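Ticket 2119 : Repères mal placés sur la carte, série Dornolau
Statut : ouvert
Priorité : normale
Module : fiches monuments / géolocalisation
Ouvert le vendredi 18 mai 2018

Problème signalé
Les fiches de la série « Stèles et plaques de Dornolau » s'affichent au mauvais endroit. Sur la carte, tout est décalé vers l'est, certaines stèles en plein étang. La fiche texte donne les bonnes coordonnées, par contre le lien « ouvrir la carte » part ailleurs. Signalé par deux visiteurs via le formulaire, confirmé chez moi.

Concerné : 119 fiches. Les autres communes ont l'air ok, pas tout vérifié.

Suivi

09:10
Testé la stèle du pont de Skarach. Fiche : degrés + minutes décimales. Carte : le point tombe dans un champ de l'autre côté de la départementale. Même chose avec la plaque de la gare et le monument du cimetière.

09:25
Vidé le cache des tuiles. Rien.

09:40
Autre navigateur, autre poste. Pareil. Donc pas l'affichage.

10:05
Regardé l'export brut. Les minutes décimales sont lues comme des minutes + secondes. 14,50′ devient 14′ 50″. Ca explique que le décalage change d'une fiche à l'autre. L'import de mars est passé par l'outil Yazzie, l'ancien passait par le tableur. Case « format source » laissée sur auto.

10:30
Relancé l'import sur 3 fiches en forçant le format. Deux bonnes. La troisième (borne de Brellness) refuse : « longitude hors limites ». Virgule au lieu du point dans le champ, saisie à la main visiblement. Corrigé, passe.

11:15
Relancé sur le lot complet. Planté à mi-chemin, délai dépassé. Le serveur n'aime pas plus d'une cinquantaine de fiches d'un coup on dirait. A refaire en paquets.

11:50
Premier paquet ok. Deuxième ok. Troisième : les photos se détachent de leur fiche. La légende reste, la photo part dans « non classé ». Pas de perte, mais faut tout rattacher à la main. Stoppé là.

14:20
Cause trouvée pour les photos : l'import recrée un identifiant si le champ « côté de la route » est vide. Rempli avec « non précisé » sur les fiches restantes, relancé, les photos tiennent.

15:00
Contrôle sur place impossible aujourd'hui, comparé avec la vue aérienne. Pont de Skarach : bon. Gare : bon. Cimetière : bon, à environ 3 000 mm près, ça suffit pour une stèle. Brellness : le repère est du mauvais coté de la route, mais la fiche d'origine dit aussi « à gauche en venant du sud », donc erreur dans le relevé et pas chez nous.

Reste à faire
- rattacher les photos du troisième paquet (dossier « non classé »)
- reprendre le relevé de Brellness, ticket à part
- bloquer le mode auto dans Yazzie, ou au moins afficher un avertisement
- vérifier l'itinéraire « en voiture » : il utilise peut-être encore les anciens points
- répondre aux deux visiteurs

Ne pas relancer l'import complet avant que les photos soient remises. Merci.

Pièce jointe (1)

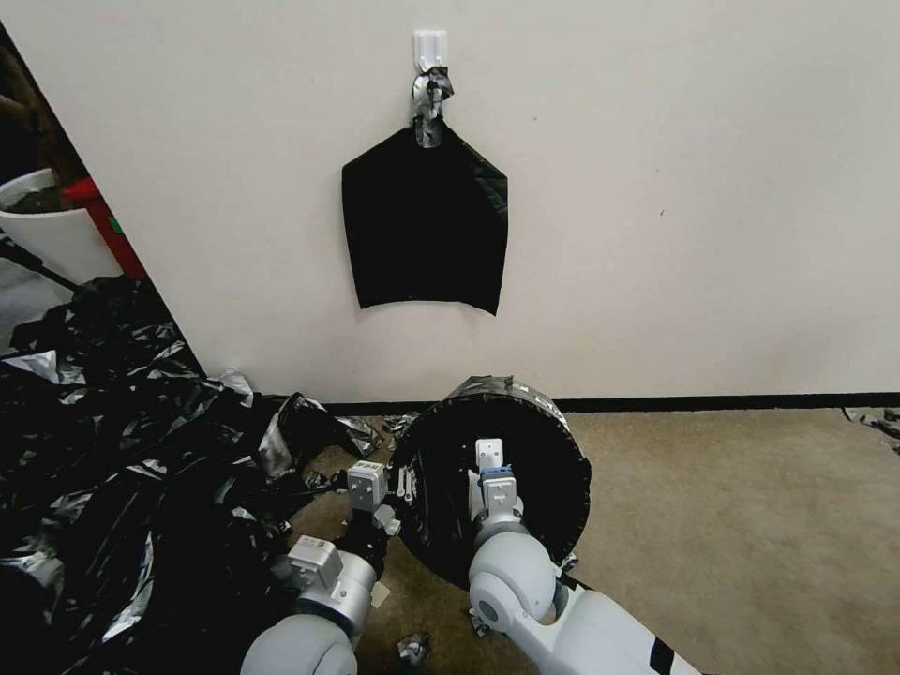 Sac noir suspendu à un crochet mural blanc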